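Proltville Holiday Units: Frequently Asked Questions

Updated 23 September 2019

Most of what guests ask us before booking is answered on this page. If your question isn't covered, use the contact form and we will reply within one working day.

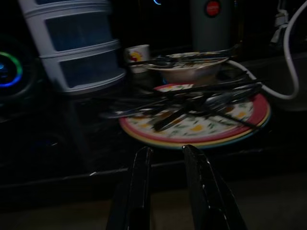
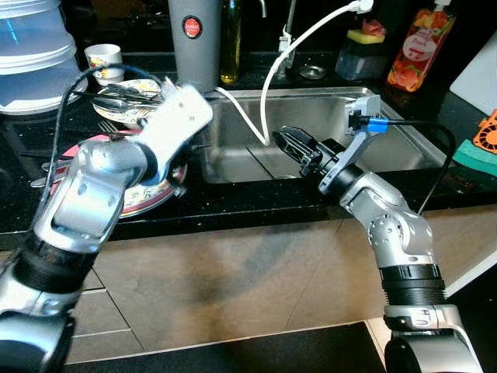
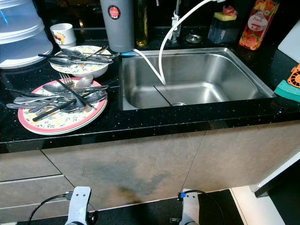
Photos: Henia Property Services. Kitchen with dark speckled benchtop.

Booking and payment

How do I book?
Through the calendar on our website or by phone during office hours. Dates are held once the deposit is received. We don't hold dates on request alone.

How much is the deposit?
25 per cent of the total. The balance is due 21 days before arrival. Bookings made inside that period are paid in full at the time.

Is there a minimum stay?
Two nights for most of the year and 4 nights over Easter and the summer school holidays.

What if I have to cancel?
Cancel more than 21 days out and we refund everything except a small administration fee. After that the deposit is kept, unless we can re-let the same nights.

Is there a bond?
Yes. We take a pre-authorisation of $700 on a credit card the day before you arrive and release it after the final inspection. Your bank may take a few days to show the release.

Arrival and departure

What time can we check in?
From 2 pm. Check-out is 10 am. A late check-out can sometimes be arranged, but we can't confirm it until the day before you leave.

How do we get the keys?
They are in the key safe beside your front door. The code is sent by text message on the morning you arrive. The Berrada units are the exception — keys for those are collected from our office.

We lost a key. What now?
Ring the office. Replacement keys are charged at cost. Please don't call a locksmith yourself.

Your stay

What's in the kitchen?
Each unit has a fridge, stove, microwave, kettle, toaster, cookware, crockery and cutlery for the number of people it sleeps. Tea, coffee and sugar are left for the first morning. Bring your own oil, spices and cling wrap.

Do we need to do the dishes before we go?
Yes, please wash up and put everything away. A cleaning charge applies if dishes are left.

Is linen included?
Sheets and bath towels are included. Beach towels aren't.

Can I bring my dog?
Dogs are welcome in the two Pastari units only, with a limit of one dog. They must stay off the beds and can't be left alone inside. No pets in the other units, including on balconies.

Is there parking?
One undercover space per unit. Boat trailers won't fit under the carport and need to go on the street.

Which bins go out, and when?
The red lid goes out weekly and the yellow lid fortnightly. The current roster is on the inside of the pantry door.

Is there wi-fi?
Yes, in every unit. It will handle email and streaming on one or two devices. Mobile reception in the Berrada units is patchy — use wi-fi calling if your phone has it.

Something isn't working. Who do I tell?
Call the office, or after hours use the number on your booking confirmation and press 4. Please report breakages as well. We don't charge for the odd glass.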